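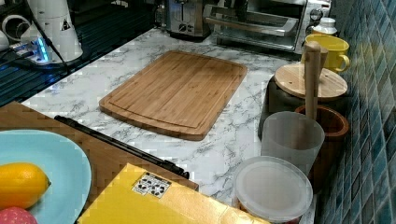

Re: Haltora kitchen kit – worth the money?
From: Karlijn Lambrechts
Date: August 9, 2026

Hi Siebe and all,

Siebe Aerts wrote:
> Has anyone tried the Haltora kit on a real counter?
> The sales page says it copes with clutter, and Urninix
> wants 218 a month for the lease. Is the arm any good
> with small stuff?

We've had ours for 20 days now, so I can tell you a bit! The bamboo board on the marble-patterned counter is our main test spot, and I leave everything else where it normally lives – toaster, yellow mug, mortar and pestle, the lot. I really didn't want to tidy up for a robot.

Putting the lemon on the board works great, 95 tries out of 100 last week. The frosted cup is another story. It kept missing the rim until Femke redid the calibration (page 3 of the setup guide, don't skip it like I did), and it's still slow. I haven't let it near anything with a blade, and I'm not going to.

Support has been friendly but they take forever. Ihor Stelmakh got a newer gripper pad from them and likes it a lot more than the old one, so ask for that before you sign.

Would I lease again? Probably, but I'd wait for the October update. Does anybody know if the price goes up then?

Karlijn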